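Newsletter > Equipment > Picking and Packing

October
By the Prindomlow equipment desk

Moller has started offering its tote-to-tote picking cell as a monthly rental, and several readers have asked whether it is worth a look for a small warehouse. We went through the offer sheet, spoke with the sales office and spent a morning at the Kostau site, where the company sets the cell up for visitors. These are our notes.

The cell is a single arm on a pedestal, a steel rack for the totes, a camera mount and a control cabinet. Moller delivers it in 2 pallet loads and bolts it to the floor. The arm takes items out of one tote and puts them in another, either to fill an order or to sort returns. It does not pack boxes or print labels, and it will not open a carton. If your stock arrives in cartons, someone still has to decant it before the cell can do anything with it.

The base rental covers the hardware, setup, remote support and 500 picks a day. Past that you pay per pick, billed at the end of the month. We asked whether unused picks roll over and they don't, so a shop with a busy week and a slow week will pay extra for the first and get nothing back for the second. The minimum term is 2 years. There is a break clause, but you pay for removal if you use it.

The cell works with most straight-sided plastic totes. Ribbed walls are fine, and so are molded handles, as long as the handles don't keep the tote from sitting flat on the rack. You need to tell Moller the outside size before delivery so the rack can be set to suit. Mixing two sizes in one rack is possible but has to be quoted separately.

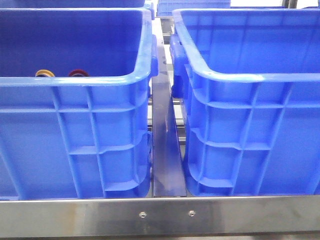 Item shape matters more than most buyers expect. Boxes, jars and rolls are on the standard list. Flat items that lie against the tote floor are harder, and the sales office told us to expect some of them to be flagged for a person to pick. Bags with loose contents need a different gripper, which costs extra. Moller will test samples of your own stock before you sign – send the awkward ones, since the easy ones won't tell you much.

Setup takes a working day if the floor is level and power is already in place. You will also need a network connection at the cabinet. The connection to your stock system is the part to ask about early. Moller supplies a plain file exchange at no charge, and that will do for a shop that releases orders in batches. A live link is extra and is handled by Ankrah, the software partner, under its own contract. That means two support numbers, and we would want it in writing who picks up the phone first when an order goes missing between the systems.

Day-to-day running looked simple. The screen shows the current order, the source tote and any item waiting for a person. Clearing a flagged item is a matter of opening the gate, moving it by hand and pressing resume. Staff training is included for the first group only, and later sessions are charged.

We think the rental makes sense for a business with steady volume and a fairly small range of goods. If your daily count swings a lot, work out the extra pick charges from your own records before you talk price. A shop well under 500 picks most days will be paying for time the arm spends standing still.

Visits to Kostau are by appointment, mornings only, and you can bring your own totes and stock. Ask for the rental sheet when you book – the one handed out at the door covers purchase only.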